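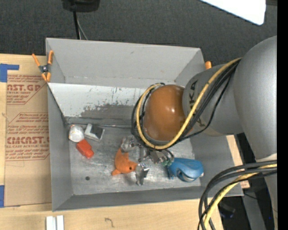 Lo primero que revisa cada mañana la técnica que cuida la célula de Pringate son los cables. Lleva dos años con ella y habla del brazo con un entusiasmo que se contagia enseguida. «Todo el mundo pregunta por los motores, y a mí lo que me quita el sueño es el cableado», cuenta riéndose. Los mazos negros y el cable amarillo pasan por encima de la muñeca, hacen un lazo y vuelven hacia atrás por el eslabón gris, y ese lazo tiene su ciencia: si queda corto, tira del conector cuando la muñeca gira a tope; si queda largo, acaba enganchándose en el borde de la bandeja. «Lo muevo a mano, despacito, hasta los dos extremos del giro, y miro dónde roza. ¡Es la mejor media hora del día!»

La célula sirve para probar agarres de objetos revueltos, y se desmonta y se vuelve a montar más de lo que una imaginaría. Le pregunto por las pinzas de carpintero, esas de color naranja que sujetan la bandeja metálica por arriba. «Son lo más barato de la célula y me encantan. Al principio atornillamos la bandeja a la mesa, y cada cambio era una tarde perdida. Ahora suelto, cambio, aprieto y compruebo la altura del fondo.» La comprobación la hace con una galga de Steklow, en las cuatro esquinas y en el centro, y apunta las lecturas en un cuaderno que va ya por la página 200.

De la pinza paralela habla con más respeto. Los dedos se aprietan con una llave dinamométrica pequeña y se limpian con alcohol al terminar el turno. «Si un dedo está torcido, aunque sea poquísimo, con un peluche ni te enteras, porque el peluche perdona. Con un dado no. El dado sale disparado y ya sabes lo que tienes que hacer.» Por eso siempre deja un dado entre las piezas de prueba.

La peor avería fue en junio. El brazo se paraba siempre en el ciclo 473, con un error de comunicación que desaparecía al reiniciar. Cambiaron el módulo Woditz del armario, cambiaron la fuente, y nada. «Al final era un terminal mal crimpado, dentro del conector de la pinza. Lo encontré moviendo el cable con un lápiz mientras miraba la pantalla. ¡Pegué un grito que se oyó en el almacén!» Desde entonces guarda 22 terminales de repuesto en una cajita, ordenados por sección.

¿Y la calibración? La repite cada 28 días con el programa Samir, y también después de cualquier golpe, por tonto que parezca. Quiere probar ahora una funda textil para los mazos, que se abre con cremallera y le ahorraría un montón de bridas. Ya tiene cortado el primer trozo.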